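Delia Gallardo kept the inventory for the Korosness flat in a ruled book, one line per object. Item 60 was a table lamp: pale wooden base, thin metal stem, white cylindrical shade. Her uncle Santino had left instructions with it. Cables to be sorted by colour, baskets to be kept, lamp to stay on the table until Celeste Arancibia came to collect it at two.

She read the instructions twice. Santino had worked 2 decades at the Erkau exchange and wrote everything as procedure. 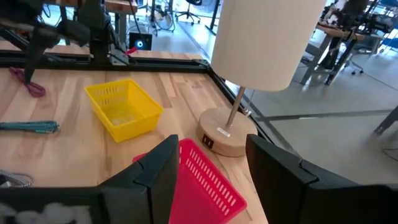 ## Item 61: cables, braided

The book gave no lengths, so Delia entered them as they came: pink, teal and black, striped. The will said nothing of what they had charged. She found one old telephone in the hall drawer and it accepted none of them.

Celeste arrived early – ten minutes, by the kitchen clock – and stood by the table in her coat.

"He said the lamp was mine."

"It is. The baskets are unassigned."

"Which one did he use?"

Delia consulted the book. Under *baskets, plastic, slotted* Santino had written a single word, Plomska, and nearly 70 small pencil strokes. Neither of them knew what he had been counting.
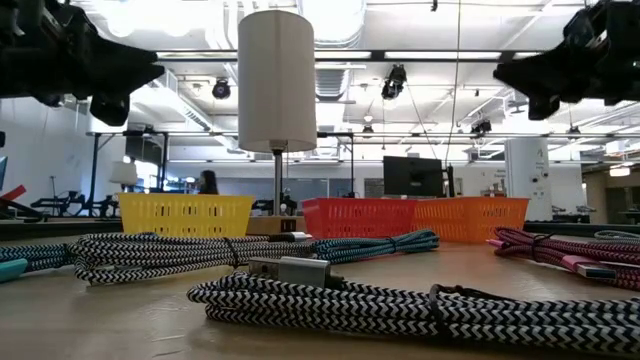
*The table at Korosness, with the lamp and baskets.*

Celeste chose the yellow one. Delia amended the line, initialled it, and went to look for a bag that would take the shade without bending it.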